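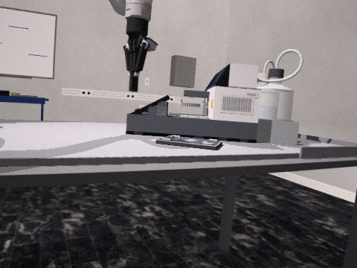
Durnik Writing Circle – Short Stories, February

The Last Bus to Rerkomwood

The bus stopped at the bottom of the hill and the driver turned off the engine. He said the road to Rerkomwood was closed by snow. There were 6 of us inside, and we looked at each other as people do in an elevator.

"How far is it on foot?" asked the woman with the cake box on her knees.

"Two hours," said the driver. "In summer."

I had 422 crowns in my pocket and my father's clock in my bag. I had promised my sister to bring it before evening. She wanted it to stand in the kitchen again, next to the window, where it had stood when we were small and still believed that it knew everything.

The driver gave us tea from his own bottle. A student told us that he was coming home from Plollilar for the first time in three years, and that his mother did not know it yet. The old man behind him was not interested. He wanted to know who would feed his hens.

When it became dark, the woman opened the box. It was a walnut cake with a name written on it in sugar, but she cut it quickly, right through the letters, so I could not read whose birthday it was. She gave the biggest piece to the student.

"He will be angry," she said. "But he is turning seventy, he has had many cakes."

Then the clock began to strike in my bag. It had been silent since the funeral, and I had not wound it. It struck nine times – slowly, a little out of breath. The old man looked at his watch.

"Twenty minutes late," he said.

It was always twenty minutes late. I held the bag closer and asked if there was more tea.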